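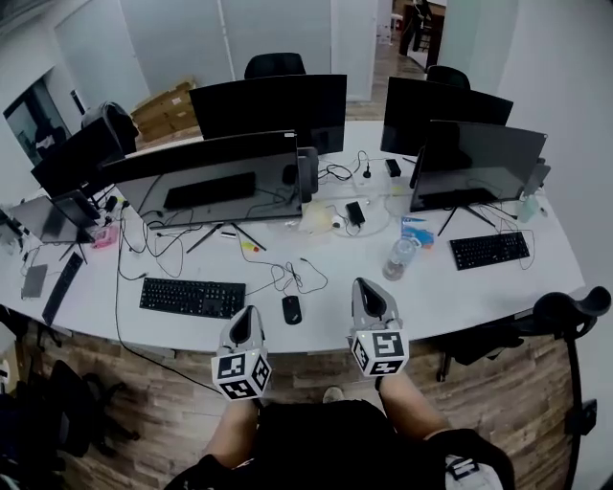 Le bureau courbe et ses écrans.

Projet Selevwood - Mémoire des fondateurs d'entreprises familiales
Rapport d'avancement adressé à la Fondation Desine
27 mai 2023

Chères amies, chers amis de la Fondation,

Voici venu le moment de vous donner des nouvelles de Selevwood, et nous le faisons avec d'autant plus de plaisir que le printemps a été bien rempli. Vous vous souvenez que votre soutien porte sur le dépouillement de 1000 avis de décès et hommages parus dans la presse régionale, tous consacrés à des femmes et des hommes qui avaient fondé une entreprise familiale : garages, entreprises de maçonnerie, transporteurs, pompes funèbres, quelques hôtels aussi.

À ce jour, 389 hommages ont été relus, transcrits et versés dans la base Zenel. Nous sommes un peu en deçà de ce que nous avions espéré à l'automne, autant vous le dire tout de suite. Les textes d'avant-guerre sont souvent mal imprimés, et il a fallu reprendre à la main une bonne partie des colonnes de l'ancien hebdomadaire de Ding, dont les microfilms sont très pâles. Le rythme s'est nettement amélioré depuis mars.

Les entretiens avec les familles nous ont beaucoup touchés. Nous en avons mené 59, parfois dans une cuisine, parfois dans l'atelier même, entre deux clients. On nous a prêté des faire-part, des discours lus au cimetière, des carnets de commandes annotés par le défunt jusqu'à ses derniers mois. Une petite-fille de transporteur nous a chanté, de bon cœur, l'air que son grand-père sifflait en lavant ses autocars ! Tout cela ne rentre pas facilement dans les rubriques prévues, et nous avons ajouté à la base un champ libre pour les souvenirs qui débordent.

Une difficulté demeure, celle des autorisations. Dans 4 dossiers, les héritiers ne sont pas d'accord entre eux sur ce qui peut être publié, et l'un de ces désaccords touche à la succession de l'entreprise. Nous avons mis ces dossiers de côté, sans insister, en laissant à chacun le temps de nous répondre. Ils restent consultables par l'équipe seulement.

Du côté des dépenses, les déplacements ont coûté moins cher que prévu, la numérisation davantage. Nous souhaiterions, si vous en êtes d'accord, reporter le reliquat de la première ligne sur la seconde - le total de la subvention ne changerait pas. Le tableau détaillé est joint à cet envoi avec les justificatifs.

D'ici juillet, nous pensons terminer les titres de l'après-guerre et ouvrir au public une première partie de Zenel, avec une recherche par métier et par commune. La brochure suivra à l'automne ; sa maquette vous sera soumise avant l'impression, comme convenu.

Il nous reste à vous remercier de votre patience et de vos relectures, toujours si attentives. Si l'une ou l'un d'entre vous passe dans la région, la porte est ouverte et le café aussi.

Bien chaleureusement,
L'équipe de Selevwood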